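Plindska Cabinet Doors: Common Questions

4 min read

Which doors do these answers cover?

The Plindska tall door and the Hernetti cupboard door, in all finishes. Most of it applies to any flat panel door on side hinges. Sliding and folding doors are on a separate page.

My door drifts open on its own. What should I do?

Check that the cabinet is level first. Put a level on the floor of the cabinet, front to back and then side to side. If it leans forward, turn the two front feet until the bubble sits in the middle. If the door still drifts, tighten the screw nearest the front edge of each hinge a quarter turn.

The door rubs against the one next to it.

Use the side adjustment screw on the hinge. Turn top and bottom by the same amount or the door will tilt. Leave a gap the thickness of a coin between the two doors.

Can I use different handles on neighboring doors?

Yes. Doors come undrilled unless you ask for holes, so you can put a short bar on one and a long vertical handle on the next. Black is the finish we sell most. Hold the handle up with painter's tape for a day before you drill.
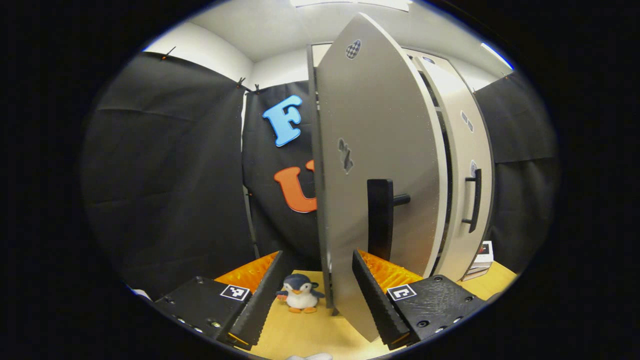

Debora Mancuso wrote in to say she would go with the long vertical handle on anything children open. Hers had the short one for a year, and everybody grabbed the door itself, so the edge went gray long before the rest of the panel did. She switched in April and wipes that door half as often.

How do I clean marks off a light door?

Warm water and a drop of dish soap on a soft cloth. Dry it right away. For sticker glue, rub in a little cooking oil, wait ten minutes, then wash. No scouring pads, and no bleach on the cream finish.

Will stickers or wall letters damage the finish?

Paper stickers usually peel off clean in the first few months. Vinyl can leave a faint outline on doors that get a lot of sun. Foam letters are better hung on fabric or a pinboard than glued to a panel.

How much weight can a door carry?

Very little. Hooks for a dish towel or an apron are fine. Over-the-door racks pull the hinges out of line, and the warranty does not cover that.

Can I order a single replacement door?

Yes, from the Caputo parts counter. Have the item number from the label inside the cabinet. The tall door is part 1374 and the hinge set is part 102. Doors ship flat, without handles.

What if my color is discontinued?

Bring a door in on a Saturday and we will try to match it.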